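Clear the table last

Every tidy-up guide I read says the same thing. Start with the table. Clear the big flat surface first and the rest will follow. I've been doing play kitchens for a while now, first my own kids', then the one in the parent room at Multeda, and I think that is wrong. The table should be the last thing you touch.

Reason one, the table is where you sort. Take it away and you sort on the floor. On your knees. With 70 little bits of pretend carrot. No thank you.

Reason two, the kids. A set table is a game somebody is still in the middle of. Plates out, lunch served, and then a grown-up sweeps the lot into a bin -- of course there are tears. Do the floor, do the shelf, do the dress-up hooks. Give them ten minutes. Half the time they come back and finish the meal.

Shiela Manalastas disagrees with me and has told me so, twice, in writing. She says a full table just invites more stuff. Fair. It does. Ours had a dolls shoe and a library card on it by closing one night in April. But I'd still take a crowded table over a crowded floor, because people walk on the floor.

And please, no lidded bins. We spent 103 dollars on the Flireck ones and the food went in and never came out again. Open plates are better. Put the food away on the plate it gets served on, sausage and slices and veg together, and set the whole plate on the shelf. Looks messy. Works fine. Long-handled things go on a hook, bottles stand at the back where thay can't roll.

So, table last. Wipe it, push the chairs in, lights off.
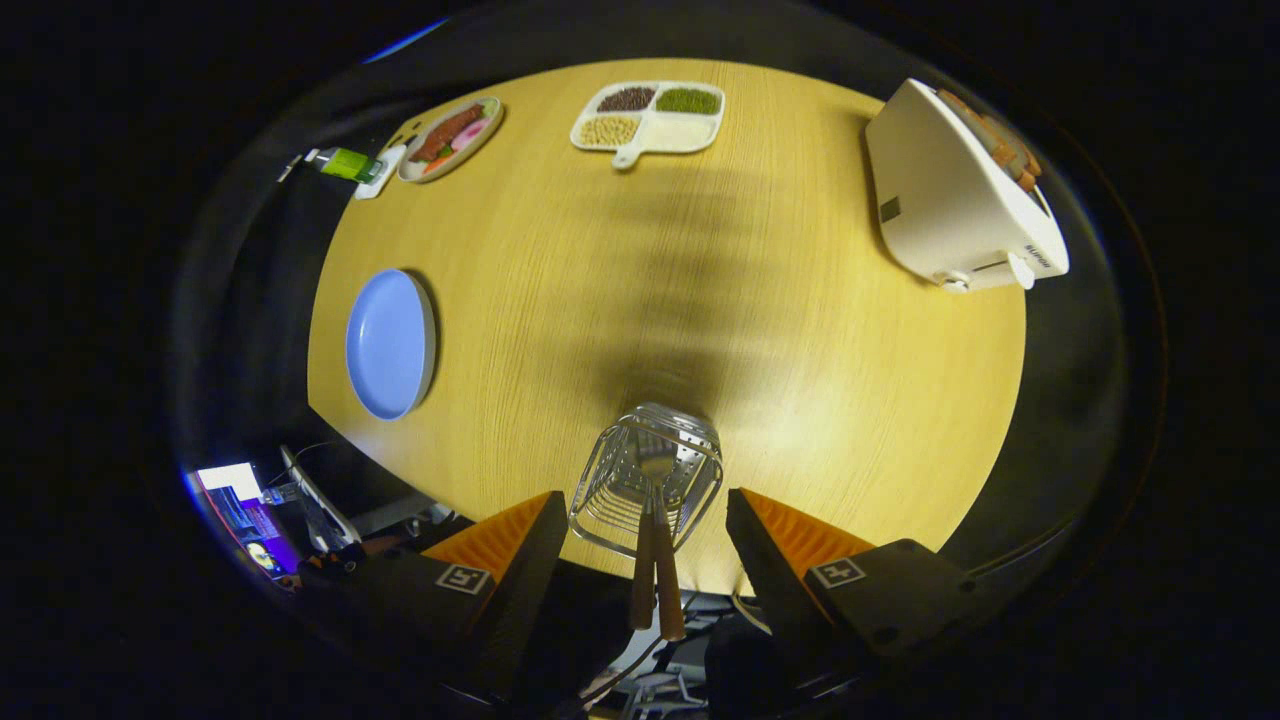

What about the dress-up corner?

Different problem. Hooks at kid height, one basket for hats, and anything with a broken zipper goes home with me. More on that next time.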